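FOR IMMEDIATE RELEASE

Boltico to open walk-in loose hardware counter in Dretville in February

Screws, bolts, washers and small parts sold one at a time. Old Bajwa building, doors at 7 a.m.

DRETVILLE – Boltico, the mail-order hardware seller, is opening its first walk-in shop. It goes into the ground floor of the Bajwa building, the old shoe wholesaler by the rail bridge, and opens to the public in February. Everything at the counter is sold loose. One screw if you need one screw. No blister packs, no minimum, no membership card.

The shop is 2000 square feet, most of it drawers. There are 407 of them in the main run, labeled by thread and length, plus a back wall for the bigger stuff (carriage bolts, eye bolts, threaded rod cut while you wait). Customers can pull the drawers themselves or hand the old part over the counter and let staff match it. Either is fine. Please put the drawer back where it came from.

"People come to us with a part in a sandwich bag," said Wumpini Nyarko, founder of Boltico. "Or they mail us a photo of it next to a coin. We've been doing it by post for years and half the time it would take me ten seconds if I could just hold the thing. So, a counter."

Boltico started out as a mail-order business selling replacment screws for bed frames, cribs, desks, anything that got taken apart for a move and came back together one bolt short. It grew from there. Bicycle parts, stove feet, hinge pins, those little brass nuts on lamp shades. The mail-order side stays open and nothing changes for customers who use it. Same prices, same padded envelopes. Orders can also be picked up at the Dretville counter starting opening day, no shipping charge on those.

What's in stock on day one:

Machine screws in inch and metric, most common lengths, zinc and stainless. Wood screws. Furniture bolts and barrel nuts. Cam locks for flat-pack, old and new patterns. Flat, split and star washers. Set screws, down to the very small ones for doorknobs and faucet handles. Picture hardware. Shelf pins – nine shapes, including the spoon kind that everyone loses. A modest selection of slotted brass for people fixing up older houses, with more on the way if it sells.

What isn't: power tools, lumber, paint, plumbing. There are good stores in town for all of that and Boltico will happily send you to them.

The matching desk

At the front of the shop is a long bench with thread gauges, calipers and a row of nut-and-bolt testers bolted down to the top. Free to use, no purchase needed. Bring the part. If the part is gone, bring whatever it screwed into, if that can be carried. If it can't be carried, bring a measurement across the hole and a guess at the depth, and expect to go home with two or three sizes to try. Unused ones can come back for a full refund, no receipt, as long as they're clean and not chewed up.
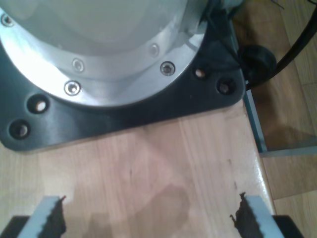

Sizing is where most mistakes happen, according to Nyarko, and head style is where the rest of them happen. The two get mixed up on the phone all the time. A customer says "the round one with the Allen key" and that could be three different screws, a flat-bottomed button head, a taller cap screw, or a countersunk one that only looks round from the top. Round heads with hex sockets, like the screws set into the brushed-aluminum ring in the photo, are some of the most asked-for pieces in the whole mail-order catalog. They strip easily when the wrong key goes in. An inch key in a metric socket will feel okay for a turn or so and then it won't be. The matching desk has both sets, color taped, blue for metric and red for inch, and the keys are sold singly too.

"I would like to sell fewer screw extractors," Nyarko said. "They're a good product. I'd just like to sell fewer."

The Budora book

Also out in February: the new edition of Budora, Boltico's printed guide to household fasteners. 66 pages, stapled, fits in a kitchen drawer. It has actual-size outlines you can lay a screw on top of, a thread chart, a page on reading the marks on bolt heads, and a long section on furniture hardware by type of joint. This edition adds pages on crib and bunk bed bolts, on outdoor hardware and which metals shouldn't go together, and a much better index. The last index was bad. Readers wrote in.

Budora will be sold at the counter and by mail. Schools, libraries and repair groups in the Dretville area can have copies at no charge, email the shop with an address and how many. Printed on uncoated paper so you can write in it. Do not photocopy the outline pages with scaling turned on, they will come out the wrong size and so will your screw.

Classes

Short evening classes at the bench, from the second week after opening. The first batch:

Getting a stuck screw out. Penetrating oil, heat, the rubber band trick and when to stop.

Stripped holes in wood. Toothpicks and glue, dowels, threaded inserts. Bring a chair or a drawer front if you have one that's wobbling.

Doors that won't latch. Hinges mostly. Long screws, shims, and moving a strike plate without making a mess of the jamb.

Taking furniture apart so it goes back together. Bagging, labeling, what to photograph. Meant for people who are about to move, so come before the truck does.

Kids over ten welcome with an adult at all except the first one, which uses a small torch. Class sizes are small and sign up is by email or at the counter. Parts used in class are included.

Donations of old hardware

Yes, Boltico takes coffee cans. Any mixed jar or can of loose hardware, any age, rusty okay if it's not solid rust. Drop at the side door on the bridge side, mornings. Staff sort it and the good pieces go into the "odds" bins by the window, priced by the scoop. Please take out the nails, glass, batteries and anything sticky first. Old hinges, drawer pulls and escutcheons are very welcome, single pieces included – a single drawer pull is exactly what somebody with a missing one is looking for.

The building

The Bajwa building has been shut since the shoe business moved out. The sales floor keeps the original wood racking along one side, which turned out to be near enough the right depth for parts drawers. New lighting throughout, brighter than a shop this size would normally have. Reading a size stamp off a small bolt head takes a lot of light. Magnifiers on the bench and a couple on cords by the small set screws.

Step-free entrance from the parking lot side. The street door has two steps. Parking is shared with the bakery next door, please leave them the spots nearest the wall before 9. Bikes can come inside.

Opening day

Doors at 7 a.m., coffee until it runs out. Free fastener ID at the bench all day, and anyone who brings in a part gets one matching piece free, up to the size of your thumb. Nyarko will be behind the counter. The odds bins open at the same time as everything else, no early entry, no holding a place with a bucket.

Regular hours after that are 7 a.m. to 5 p.m. weekdays and mornings only on the weekend. Hours may shift a little in the first month while we see when people actualy come in.

About Boltico

Boltico sells screws, bolts and small hardware singly and in short counts to households, repair shops and tradespeople. It's privately owned and based in Dretville. It publishes the Budora guide.

Press contact

Wumpini Nyarko, Boltico, Bajwa building, Dretville. Reporters are welcome to visit before opening, afternoons are best, mornings are deliveries. Review copies of Budora on request. Please say if you want the paper copy or the PDF – the PDF outlines are only correct when printed at 100 percent.

END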